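Section 3. Planning and Buying Your Bin-Picking Cell

Read this part before you order anything. I know the wiring section is more fun, but I've helped set up enough of these to say that most of the trouble gets baked in at the shopping stage. I'm writing from our own build (we call it Kekdale, after the road the shop is on), so where I give a figure, it's what we paid or measured, and yours will move around a bit.

3.1 Before you spend money

1. Write down the parts you want to pick. Size, weight, finish, and how they'll lie when they get dumped in. We started with plain rectangular blocks in a couple of colors and I'd do it that way again, they're cheap and you can make more on a saw.

2. Measure the table you have. Then measure it again with the arm's base, the controller and a chair for yourself drawn on the floor in tape. I skipped the chair and spent the whole of June standing up.

3. Decide what you already own. A used arm with a working controller is worth waiting for. Ask the seller for the hours, the software version and whether the cables come with it!

Note: Get the cable lengths in writing. "Standard length" meant three different things to the three sellers I called.

3.2 The budget sheet

4. Split your sheet into four lines: arm, gripper, bin and table, and everything else. The last line is the one people leave blank. Ours came to $1734 and that was cables, connectors, clamps, spare fingers, a second power strip and a lot of tape.

5. Set $3000 aside for the gripper and its fittings if you're buying it finished. We went with a Prolta unit and were happy with it, but the adapter plate was a separate order and took longer to show up than the gripper did. Order them together, and ask for the bolt pattern drawing while you're at it.

6. Leave the camera for later in the sheet but not later in the plan. Its mount takes up room over the bin and you'll want that room kept clear.

Caution: Don't budget the safety gear out of whatever is left over. The stop button, the guarding and the risk assessment go in at the top, and if the total won't stretch, buy a smaller arm.

3.3 Choosing a bin

7. Pick a bin with walls that slope outward. Straight walls look tidier in the catalog, but a gripper needs space beside a part that's lying against the edge, and you'll be glad of every bit of lean you can get.

8. Plan on the inside getting scraped. Pale finishes wear through to gray where the fingers and parts rub, so if your vision setup cares about a clean background, price a replacement panel now. I keep two on the shelf.

9. Hold the bin down with spring clamps for the first stretch of testing. They cost next to nothing and you will be shifting that bin more than you think. Bolt it once you've stopped changing your mind (I haven't yet).

Note: Check that the clamp handles are outside the arm's path at its lowest reach. Run the path at slow speed with the bin empty first.

3.4 Cables and the bits around the arm

10. Route the cables along the arm loosely enough that the wrist can turn all the way both directions, then look for anything hanging low enough to catch the bin wall. Buy a bag of 40 hook-and-loop straps. You'll use them up.

11. Get a spare for every cable that bends. A Rutherford sleeve kit helped ours, though it's fiddly to put on once the connectors are made up, so do it first.

12. Buy sheet acrylic one size bigger than the drawing says, and leave the protective paper on until the last cut is done. We order ours from Plata, who will cut to size for a small charge, and I've stopped trying to do it myself with the jigsaw.

Caution: Power the arm down at the controller before you reach into the bin, even to nudge one block. Pausing the program doesn't count.

3.5 Ordering

13. Place the long-wait items first: arm, gripper, adapter plate. Bins, clamps and sheet can wait until you have a delivery date for the arm.

14. Keep every packing slip in one folder. When you claim on a damaged connector they'll want the slip number, and the box will already be out with the recycling.

15. Once it's all in the building, lay it out on the floor next to your sheet and tick it off line by line before you open Section 4.

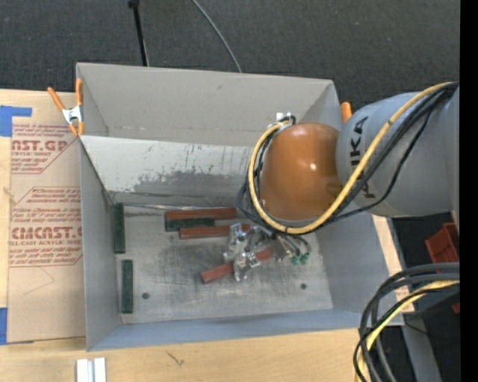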